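Category: Teaching / Robot Learning / Handouts

Learning from demonstration, handout 6: why your loss is lovely and your robot is hopeless

Notes by Annelore Reinholz. Read before the lab, ideally on an earlier day than the lab.

Last time we trained a policy by plain behaviour cloning. You take pairs of what the robot saw and what the operator did, and you fit one to the other. The validation loss went down, everyone was pleased, and then we let the thing run.

Recall the trouble. The policy is trained on states the operator visited. It is tested on states it gets itself into. A small error in the first second puts the gripper somewhere slightly odd, the next prediction is made from that slightly odd place, and so on until the arm is reaching with great confidence for a patch of bare table. In the worst case the expected cost grows with the square of the episode length, which you should be able to derive by now (it was on sheet 4, question 2, the one most of you skipped).

Action chunking is this week's remedy. Instead of predicting one action per step, the policy predicts the next k actions in one go and carries them out before looking again. With k = 36 and an episode of 787 steps, that makes 22 decisions where there used to be 787. Fewer decisions, fewer chances to drift. The price is that the arm is acting on old news for most of each chunk, so if something slips early on, it will finish its sentence before noticing.

Cables are a good place to see both sides of this. A rigid block has a pose you can write down in six numbers. A cable has whatever shape it likes, it crosses over itself, and a tug at one end has consequences at the other.

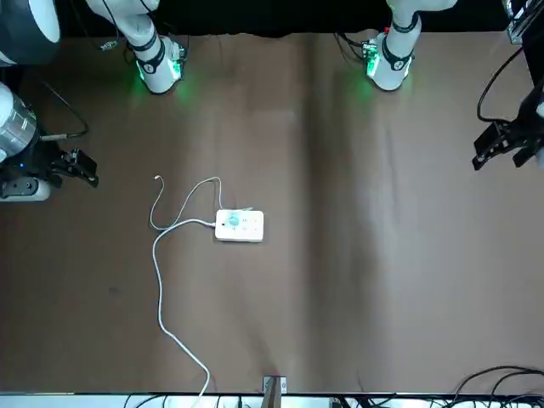
Fig. 1. Two-arm workspace with the power strip, its cord and a second thin white cable with a small plug tip. Note the overlapping loops left of the strip.

Consider the overlap in Fig. 1 from the policy's point of view. Two white cables on a brown table, and where they cross it must decide which one continues where. Operators disagree about what to do next: Petrică Rusu goes for the plug tip first, Catinca Munteanu takes hold of the cord. Both are sensible. A policy trained with squared error on both will learn the average of the two, and will close its fingers neatly on nothing. Chunking does not cure this by itself. You need an output that can hold more than one answer, and we come to that in handout 7.

The Dormont set, which you will use in the lab, has 412 demonstrations from both operators. Please don't train on all of them and then tell me how well it does on them.

For the lab:
Train with k = 1, 12 and 36, same seed.
Plot success against k, and say what you counted as success.
Repeat your best k with one operator's data only.

Cornel Căpraru has the booking sheet for the arms. Training takes over an hour, so start it before lunch.

Related handouts
Handout 4: Compounding error, with proofs
Handout 5: Behaviour cloning in an afternoon
Handout 7: Policies that can hold two opinions
Lab guide: Booking and stopping the arms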